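Can a machine tidy a table yet?

plindiva_home
Jun 19, 2026
I read many claims that household robots are ready. My small test would be a table with mixed things on it: a box, a tube, a knotted plastic bag. Each one needs a different grip.
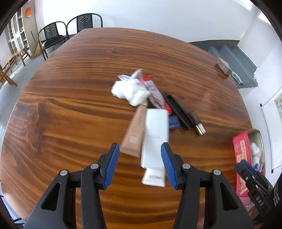
For me the bag is the hardest, as it has no fixed shape. I would give a machine 16 minutes.

Folport
I do not agree. Our packing line at Clerno has done 9 kinds of soft bag since October.

plindiva_home
But on a line the bags come one by one. In a full box everything touches everything.

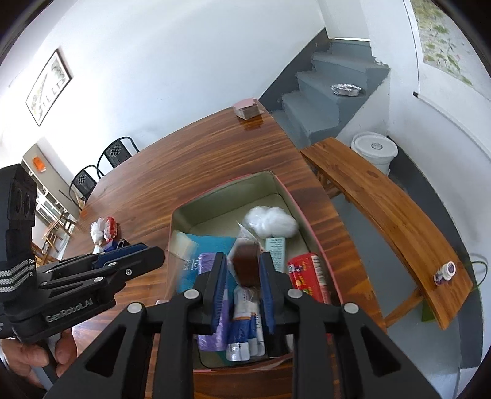
siddiqui12
Would you pay for one today?

Folport
For the shop floor, gladly. For my kitchen I would wait 2 years more.

plindiva_home
Then we agree a little. I still think two years is too hopeful.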